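3 min read

Spent the afternoon on the bedroom. It has been getting away from me since August and I ran out of places to put clean washing that weren't the bed. Posting as I go, mostly so I finish.

1/ First job was stripping the bed right down to the mattress. I used to fold on top of the duvet and everything slid about. A bare mattress is firm enough to fold on and big enough to sort on, and I don't own a table that size.

2/ Everything that isn't bedding gets one of three fates: fold it, hang it, or give it to Daranee for the school sale. She has already had two bags off me this year and says she will take a third if there are no socks in it.

3/ Shirts and tops before anything else. If I leave them until last I'm tired and they end up as a roll. Buttons done up, face down, sleeves in, sides in, bottom up in one go. Turn it over and flatten the collar with your hand.

4/ I learned that from Wanpen Prasertsri when we both worked the shop floor at Suksawat. We had 15 seconds a shirt. I'm much slower now and they look the same.

5/ Bedding I leave in a pile until the clothes are done. It takes up room but it doesn't crease in any way I care about. 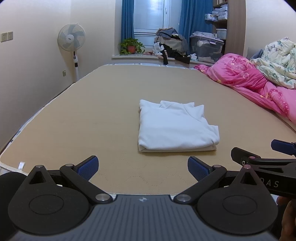

One folded, blankets still to do.

6/ Plan for the blankets: pink one in half, in half again, then in three, so it sits flat on the shelf. The pale flowery comforter won't fold small whatever you do to it. I fold it long and put it at the bottom.

7/ Kvido asked why I don't use vacuum bags. I had a set from Penitz. Two of them let the air back in within a week and pushed the cupboard door open. Went back to boxes with lids.

8/ Boxes then. The clear ones are worth the bit extra. I had solid grey ones in the last flat and opened all of them every time I wanted a pillowcase. Fabrics and spare sheets go in these, clothes don't. Clothes in a box get forgotten.

9/ The windowsill is my weak spot. Anything I've worn once and might wear again goes on it, and then it's a heap. Tonight's rule is that it either goes back on a hanger or in the wash. I'm keeping the plant up there – it likes the light and it takes up a space I would otherwise fill with jumpers.

10/ Someone asked about hangers. Mine are the thin Prurkado ones, 17 in a pack for some reason. Fine for shirts, too thin for a winter coat.

11/ Tea break. Bogdan rang to ask if I still had his sleeping bag. I do. It's under the bed, so that's another thing to get out.

12/ Shirts finished. I stack them with the fold facing out so I can pull one without bringing the rest down. Dark ones on the left. Trousers go over the rail, I gave up folding those.

13/ Under the bed: the sleeping bag, a suitcase with nothing in it, one slipper. The suitcase is going to hold the winter things – no sense storing it empty.

14/ Fresh sheet tonight, the fitted one with the good elastic. Blankets after that and then I'm stopping. The wardrobe floor can wait for another day, there are shoes in there I don't want to think about.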